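Goditel router keeps dropping the upstairs connection (ticket 1543, still open)
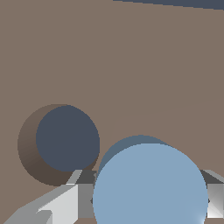
Bivach, November

Okay, me again with the Goditel box. I'm putting everything in one place this time so I don't have to retype it whenever the ticket gets bumped to someone new.

Short version: the router in the downstairs hall works fine, the Tanguy extender upstairs drops off every evening and comes back by itself after 10 minutes. The lights on the extender stay green the whole time, so it thinks it's doing great!

What I've tried so far:

Restarted both, router first, then the extender. It held for one evening and I got all excited, and then it was back to the same old thing.

Swapped the power adapter on the extender for the spare that came in the box. No change.

Moved the extender from the bedroom to the landing. Signal went up a bar, drops carried on exactly as before.

Changed the channel from auto to 6. This one made a difference - the drops got shorter, but I also lost the printer for a whole afternoon and had to add it again from scratch (if you have an Elley printer, write down the network name before you touch anything).

Factory reset on the extender, paperclip and all. It came up asking for a firmware update, which I let it do. Took forever.

After the update I finally found a log page, hidden under Advanced and then under Other. There are 366 lines in there and nearly all of them say "lease renewed," but right before each drop there's one that says "address conflict." So now I'm wondering if the extender and something else in the house are fighting over the same address. My money is on the old tablet in the kitchen, which I set up by hand years ago and gave a fixed address ending in 14. Guess what the extender is using. Yep.

I've switched the tablet back to automatic and restarted everything at 7:15 pm. Two evenings so far with no drops, but I've been fooled before, so please don't close the ticket yet.

One question for support while I'm waiting: can I reserve an address for the extender in the router settings, or does the next firmware update wipe that out? The help page only covers the older model and the menus don't match mine.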